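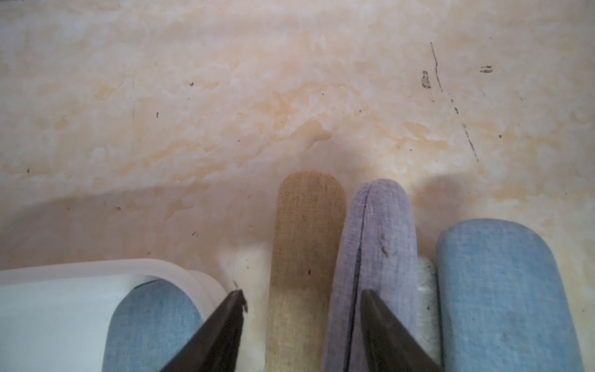
Gripper fingers among the fabric-covered items at the Vastora open day in Pulthorpe.

Vastora opened its Pulthorpe workshop to visitors in September and told them its sorting robots would be ready for opticians' stockrooms within 12 months. Those who came mostly wanted to know what the machines could do now.

Obed Nyarko, who led the demonstration, said the system had handled 847 cases in trials. Asked how many of those had needed a human hand, he said the figure was "being looked at".
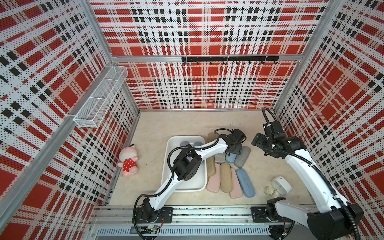 Spectacle cases are an odd thing to build a business on. They are light, they don't break and a Saturday assistant can tidy a shelf of them before the kettle boils. Vastora's answer is that the mix of shapes and finishes makes them hard for a machine, and the pile between the arms did have felt-textured and woven-textured cases in it, though the front row lay roughly front-to-back. Two more were in the white tray. Whether that justifies two arms and a long metal rail is another matter.

Adwoa Mahama, who runs the Frimpong optician's in the town, was unmoved. "I'd want to see a full day of it," she said. Vastora would not give a price.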